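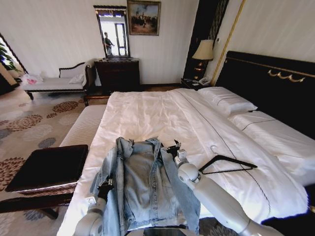

In December the coast at Skokau empties, and the old hotels become cheap enough for people like me. I paid 121 for a night at the Vonder, and I had packed badly, as always. My grandmother had one rule for a hotel room: first the clothes come out of the bag, then you may sit. A denim jacket is the right piece to begin with. It forgives a hard journey, and when it is faded and worn like the light-blue one over the white duvet, a crease more makes no difference. But it is heavy for its size, and on a thin wire hanger the shoulders become two sad points. Take a solid hanger, lay it on the bed, and bring the jacket to it.

The bed is the best table in any hotel room. I close the top button, so the collar stays on the hanger, and I pull the sleeves straight by hand. The pocket flaps I press with my palm.

The Vonder has kept its taste for decoration. Gold scrollwork runs along a black headboard, the pillows carry dark piping, and a carved bench with a black cushion waits at the foot of the bed. Such a bench is where I put the bag, never the jacket.

In the evening I walked to Lo Presti for soup. The jacket was on my shoulders again, and it sat well.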